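Choosing a Used Commuter Motorcycle: My Term Project
Submitted 16 May 2025

So my project started with a selfish question. I needed a bike to get to campus, I had a budget that could charitably be called small, and I figured if I was going to spend weeks reading motorcycle listings anyway I might as well get a grade for it!

I narrowed it down to two machines. The Drotska 364 is a single-cylinder standard, kind of plain, with a low seat and a reputation for starting every morning. The Fontana Metevell is the good-looking one — twin cylinder, sharper brakes, and a riding position that made my wrists complain after one trip across town. Both come up used pretty often around Tukommont, so I had plenty of ads to read.

In April I kept a log of 8 listings and wrote down asking price, mileage, tire condition and whether the seller had any service records. I test rode one of each on the same loop (school, the hill road, back through downtown traffic). The Metevell was way more fun on the hill. In traffic it got warm under my right leg and the clutch felt heavy, and by the third stoplight I was thinking fondly about the Drotska.
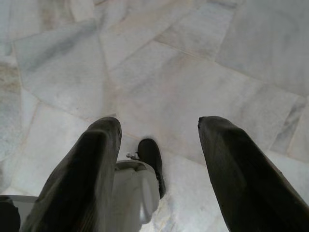
Running costs were where the two really split. I got a quote for a chain, sprockets, front tire and brake pads on the Metevell, and the total came to $900 with labor. The same work on the Drotska was a lot less, mostly thanks to the narrower tire and a cheaper chain. Insurance went the same way, though my quotes were for a new rider, so somebody with a clean record and more years would see a smaller gap.

My scoring sheet gave the Drotska a 9 for daily use and the Metevell a 6. I flipped that for weekend riding, and I still think that's fair. One weak spot in my method is that both test bikes had different brands of tires, and I can't say how much of the handling came from that. I also never rode either one in the rain, which I'd fix if I did it over.

I bought the Drotska. It needs a new mirror.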